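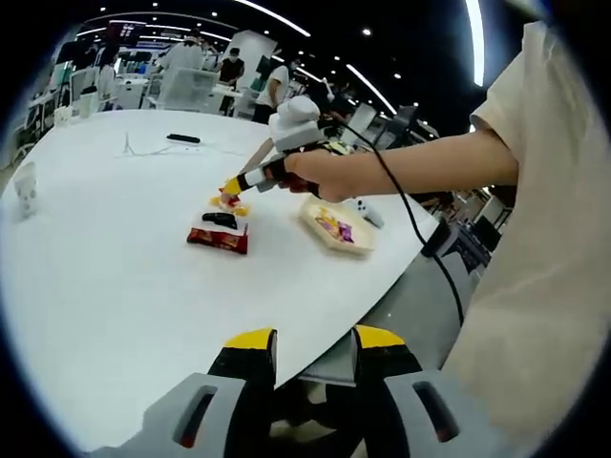

Why collect demonstrations with a hand-held gripper when a robot arm can be steered directly?

A person holding a gripper works at close to normal speed, and the table does not have to be near a robot. The price is paid later, when the recorded motion has to be turned into something an arm can follow.

Chapter 7
Learning from Hand-Held Demonstrations

7.1 The problem

Chapter 6 treated demonstrations recorded on the robot itself. In that setting the joint angles are known at every step, and a policy trained on them can be replayed on the same machine. With a hand-held gripper there are no joint angles. The record consists of wide-angle video, the opening between the fingers, and a pose for the tool that must be estimated.

We write the pose at time t as T(t) and the finger opening as w(t). A demonstration is the sequence of pairs (T, w) together with the video. The task used through most of this chapter is tabletop sorting: small wrapped candies are picked up one at a time and placed in a shallow tray.
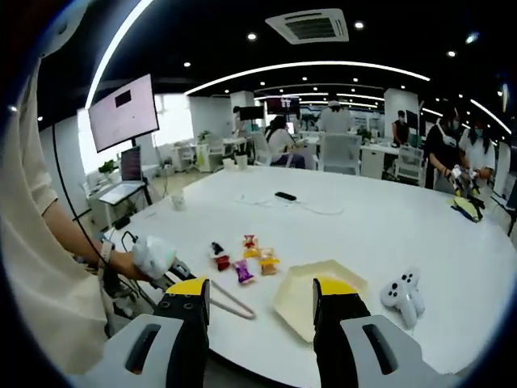
Small wrapped items are harder than blocks. The wrapper bends before the candy moves, and two wrappers that touch may be lifted together. Tsuji and Nishimura, working with the Kenell sorting set, recorded 636 demonstrations and kept those in which the pose estimate held from start to finish. They rejected 227.

7.2 Sources of error

Most rejected runs failed in one of 2 ways. Either the pose drifted during fast motion, or the view held too few fixed points to track. A plain white tabletop gives the tracker little to use -- the room behind it often gives more.
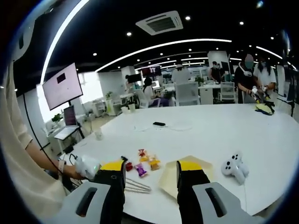
People moving in the background add a second difficulty. Points on a moving person do not belong to the fixed map and must be dropped before T(t) is solved. Magbanua's filter, described in Section 7.4, removes them by checking each point against the motion of the others.

Drift is measured by returning the tool to its starting pose and comparing the two estimates. The Gelau procedure repeats this check 3 times per session.
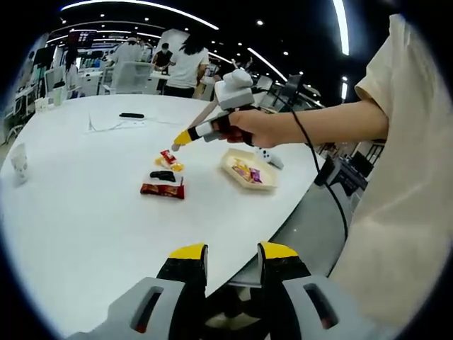
The check bounds the error at the end of a run. It does not show where in the run the error arose, and a large error in the middle can partly cancel. Section 7.3 gives a method that compares two tools over the same stretch of time.

Readers who know the material on rigid transforms may go directly to Section 7.3. Others should first work through Appendix B, whose notation is used from here on.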